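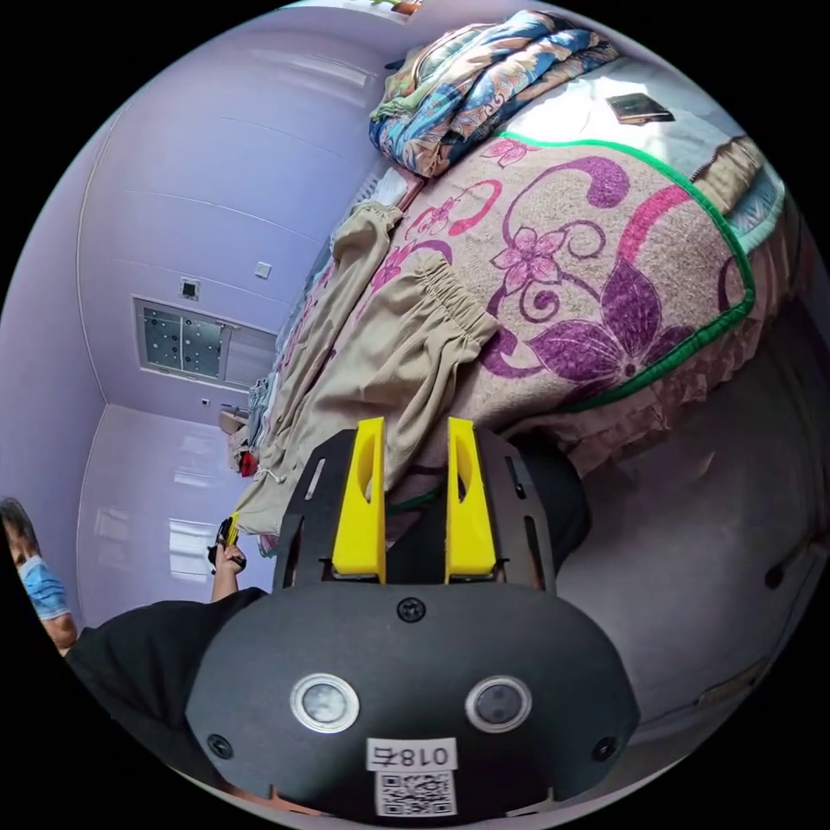

Is the aunt in Skutbridge meant to be lying?

hesley_reader

I'm on page 546 of Skutbridge (the Dvořáček one, in the old Lisadton paperback) and I'm stuck on the aunt. She tells Marta the house was sold in June, but in the early chapters she's still getting post there, well into autumn. Did I miss something or is she fibbing? I've got an essay on guilt in the novel to hand in and I don't want to build it on a misprint!

Svatopluk Štěpánek

She's fibbing, and I think you're meant to catch her at it. Go back to the chapter with the piano tuner, where she changes the subject every time money comes up. My copy has the same dates as yours, so I wouldn't worry about a misprint.
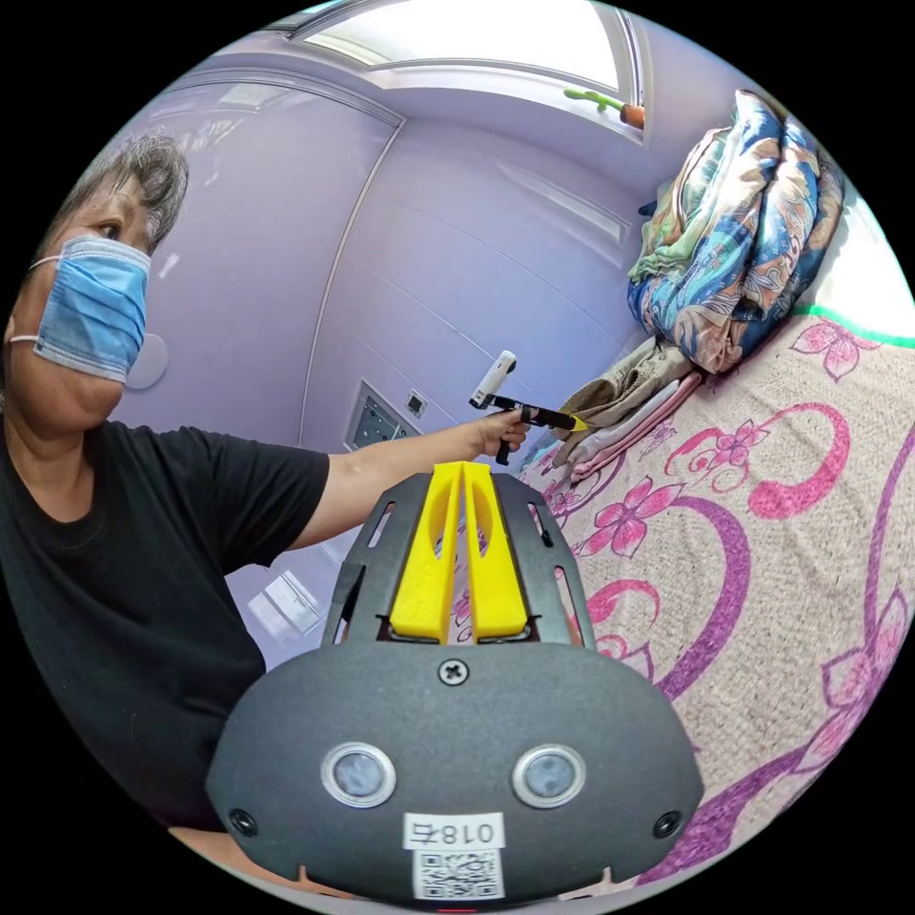

For the essay I'd look at how little of the aunt we ever get. Marta only reports her from the side, a look here and half a remark there, and then fills in the rest herself. It's like the woman with the short grey hair and the blue mask: you get one eye over the top of it and your mind goes and invents a mouth, kind or cross depending on your mood. Marta decides on cross, and most readers go along with her until the letter turns up. I did, the first time, and felt rotten about it for days afterwards (she's still a liar, mind).

inkpot26

never finished it, far too long. but my tutor said the aunt is guilty about the brother and the house is just how it comes out, so maybe look at the funeral bit? Could be wrong, it was years ago.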